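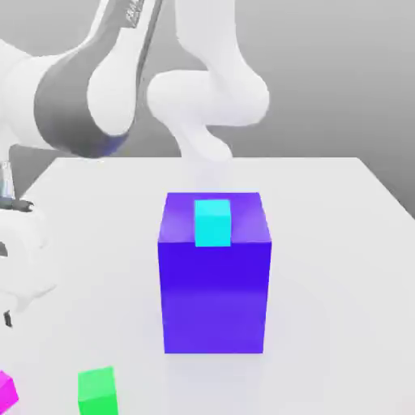

I repainted the kitchen table in July and I have been meaning to write down how it went, mostly so I remember what to buy if I ever do another. It came with the house in Castcombe and had been varnished so many times that the top had gone the colour of strong tea. I wanted it white, a large plain white tabletop like the one at the top of this post, with no grain showing. My sister-in-law thought I should strip it and oil it. She may have been right, but I had already bought the paint.

The table is 175 cm long, so it would not go through the back door with the legs on. I took them off, which meant finding out that one of the four bolts was a different size from the others. It needed a spanner I did not own. I borrowed one and have still got it.

Sanding took most of two evenings. I started with a coarse paper and moved to a finer one when the shine had gone. I did not try to get back to bare wood. Afterwards I wiped it down with a damp cloth, left it overnight and wiped it again in the morning, and the second cloth came up nearly as dirty as the first.

For primer I used Dinsa, the water-based one, two coats. The old varnish bled through the first coat in yellow patches near one end. The second coat hid most of it and a dab of stain block did the rest. If I were doing it again I would put the stain block on first.

The top coat was Kevitz satin in plain white. I tried a brush on the underside and could see every stroke, so I changed to a small foam roller. Three thin coats, with 6 hours between them. The tin says four hours but the garage was cool and it still felt tacky at four. Between coats I gave it a very light rub with fine paper.

I left it for nearly 30 days before putting anything hot on it, and even now we use mats. It has one mark so far, from a bicycle pump. I touched that in with an artist's brush and I can only find it if I get down level with the top.

Paint, primer, paper and rollers came to £217 including a sander, which was most of it. The legs I left as they were. They could do with a coat but I have put the sander away.

Print this page | E-mail this page

Home | House | Garden | Older posts | Newer posts | Contact

3 comments

Did you find the satin shows up greasy finger marks? Ours does, and we went for a matt.

It does a bit, near the edges. A damp cloth gets them off.

I used Flakel on a desk a few years ago and it yellowed by the window. Will try the one you used for the shelves.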